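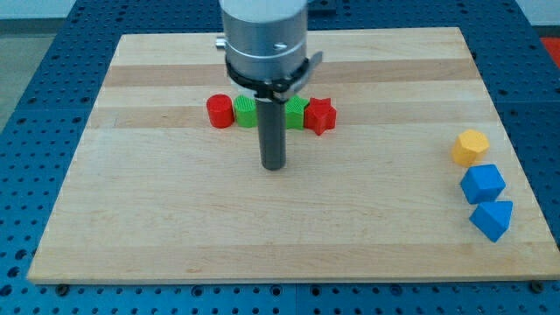 Issue 22

Teaching a push by hand: blocks on a board
Apolline Marty

Pushing is my favorite first task for anybody new to teaching robots by demonstration. You don't have to pick anything up, you don't have to worry about grip force, and you can see right away whether your teaching was any good. A plain rod, a flat board and a handful of plastic blocks will keep you busy for a whole afternoon, and I mean that in the best way!

This walkthrough covers the setup we use at Duvivetti, how to record demonstrations with a joystick or by hand guiding, and what to look at before you start training.

What you need

An arm that can hold a straight rod pointing down. A board with a smooth top, fixed to the table. Ours is striped maple on a blue perforated table, and the grid of holes makes it easy to bolt things down and find the same spot again next month. A few blocks in different colors and shapes - red, green, blue and yellow, with a star, a cylinder, a triangle and so on. Two of one color is fine as long as the shapes differ, so "push the red star" still means one thing.

Step 1: Fix the board

Fasten it along the near edge and then lean on it. If it shifts under your hand it will shift under the robot, and every recording you made before the shift will be a little bit wrong. Write down which holes you used.

Step 2: Set the rod height

Bring the arm down slowly over the middle of the board, well clear of the blocks. You want the tip just above the wood, low enough to catch the smallest block and high enough that it never scrapes. Jog it to all the corners at that height. Boards are rarely as flat as you think, and a corner that looked fine from your chair can surprise you.

Once you like the height, lock it. For this task the arm only moves left, right, toward you and away from you. Two directions of control sounds like very little, but it makes the demonstrations so much cleaner.

Step 3: Lay out the blocks

Start with a simple layout. I like a row of four across the back, red cylinder, green, green, red star, and then a column of three down the right side with yellow, blue and blue. That leaves a big open space in the middle to push into. Keep the row tight, nearly touching. It's harder, and the hard part is where the fun is: to get the star out you have to come at it from the proper side, or its green neighbor goes along for the ride.

Step 4: Pick your way of driving

Hand guiding means you hold the arm and walk it through the motion. It feels lovely and you get a real sense of how the block slides. The trouble is your arm, which gets into the camera view and blocks the pieces. If you train from video, go with remote control.

For remote control we use a joystick and a small program called Stadier that turns stick movement into tip movement. Set the top speed lower than you want it. You'll be tempted to raise it after ten minutes - please wait until after lunch.

Step 5: Record

Say or type the goal first, for example "move the red star to the center of the board." Then start recording, do the push, stop the tip away from the block, and end the recording. Some tips from our own sessions:

Push through the middle of a side when you want a straight line, and near a corner when you want the block to turn.
If the block slips off the rod, back up, go around and try again. Keep the recording! Those recoveries are gold, and a robot that has never seen one will sit there pushing air.
Change drivers now and then. Langlois pushes in long smooth strokes and I nibble, and the model is better for having both.
Move the blocks by hand between recordings so the start is never quite the same.

Our first good set, which we named Alley, had 295 demonstrations. The current one is at 3022 and still growing.

Step 6: Watch it back

Play a handful at double speed before you train. Look for long pauses at the start, goals that don't match the push, and any run where the board moved. Trim the pauses and throw out the mismatched goals or rewrite them to fit what happened.

Next issue: two blocks to one spot, and how to word the goals.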